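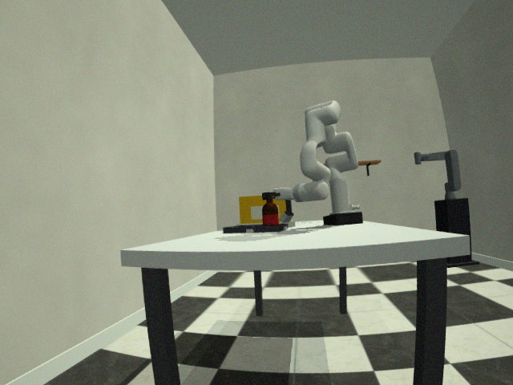

Small brown bottle with a red lower section, white arm reaching in from the right.

Part 2: Setting up your trip in the Umetti planner

Okay, so you've made your account and you're itching to book something. Hold on a tick! I did my first trip (five nights in Denenton with my mate Asuka Higuchi) without doing any of this and ended up with the hotel in one currency, the ferry in another and no clue what I'd spent. Do these steps first, it takes about as long as a cup of tea.

1. Open the app and tap New Trip. Give it a name you'll recognise later. "Holiday" is a bad name, I have four of those now.

2. Pick your home currency. You'll find it under Money, then Basics. It won't let you change this once you've added a booking, so check it before you go on.

3. Type in your total budget. Mine for Denenton was 3595, flights included. Leave off the dollar sign or the box goes red and sulks at you.

4. Split the budget. I put 1000 aside for food and fun and let the app spread the rest over beds and transport. You can drag the sliders about, but they're fiddly on a phone – I'd do this bit on a laptop if you've got one handy.

5. Add your travellers. Tap the plus, type the name exactly as it's printed on the passport, middle names and all, and save. The free plan covers 2 people.

CAUTION: Don't tap Auto-Fill for passport names. It pulled my nickname out of my contacts, and sorting that out with the ferry desk at Orer cost me most of a Sunday.

6. Forward your booking emails to the address shown under Inbox. They turn up in the trip after a few minutes. Hotel ones come through beautifully, bus tickets less so, and you may have to type the departure time in yourself.

NOTE: If a booking lands in the wrong trip, press and hold it, then choose Move. Deleting it and forwarding the email again gives you a double-up.

7. Turn on Offline Copy. I can't say this loudly enough! The road up to El Khatib has no signal for ages, and that's exactly when you'll want the guesthouse address.

8. Share the trip. Send the link to whoever's coming, and to someone at home as well if your mum's a worrier like mine. They can look but can't change anything unless you tick Can Edit.

If you collect points, add your card number under Rewards before you pay for anything. I missed out on 3000 points by doing it the day after, and they wouldn't budge when I wrote in.

Part 3 covers price alerts, which are my favourite bit of the whole app.

Comments

Mostafa Farouk
Step 7 saved us in February, cheers. Does the offline copy update itself or do I have to redo it when the hotel changes?

Hanneke Nijs
@Mostafa mine updates when I'm on wifi, but only if I open the trip first.

Zineb Naciri
My sliders won't move at all, even on the laptop. Had to type the amounts in.

Magdy Berrada
Can't find Rewards anywhere in the menu. Is it only on the paid plan?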